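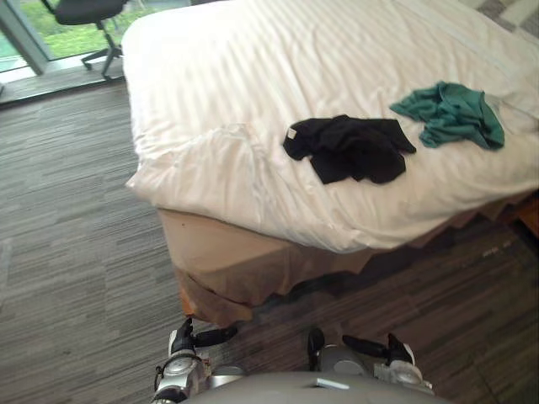

The Slow Return of the Night Train

Somewhere past the third tunnel, the lights in the corridor drop to a soft amber and the whole car goes quiet. It's 11 p.m., the mountains are black shapes out the window, and I'm grinning like a kid who got the top bunk (I did get the top bunk).

The sleeper to Cirnovum almost vanished. For years it ran with 3 tired cars and a snack cart that gave up before midnight. Then Tellari, the small operator that took over the line, rebuilt the compartments, brought back a proper dining car and started selling out in May. It now carries 3,000 passengers a month, and the waiting list for summer is long.

What a ride it is! Dinner is dumplings and pickled cabbage, served on heavy plates that rattle on every curve. At Tichý the train sits for 40 minutes while they change engines, and half the passengers wander out in slippers to buy hot plum buns from the kiosk. Get two — the second one is breakfast.

By sunrise you're rolling along the Flirnel, with mist on the water and herons standing in the shallows. Ask for a berth on the left side.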